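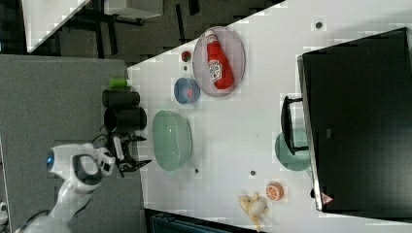

Truvirlow opens its login-protection service to small websites

Truvirlow, the web security firm, has opened up a service called Bindero, which is meant to keep small websites safe from people (and, far more often, programs) trying one stolen password after another until something gives. It has been in a closed trial since the spring, with 553 sites taking part, and from November anyone who runs a site with fewer than five people on the staff will be able to sign up without paying a penny.

The idea is pleasantly simple. Bindero sits in front of your login page and looks at each attempt before it gets through. If the same password turns up against a long string of accounts, the visitor is slowed down, and then asked to confirm by email. Ordinary readers who have merely forgotten whether it was the cat's name or the dog's should hardly notice a thing!

Geert Hoekstra, who leads the project, told us that one busy night in the trial brought 1260 false logins against a single recipe forum. "They had no idea until they opened the report over breakfast," he said, "and I think they were rather pleased to have slept through it."

Setting it up takes three steps and a small change to your domain settings. There are ready-made plugins for Atura and Fuentealba, with others promised, and larger sites can ask for a price through the usual contact form.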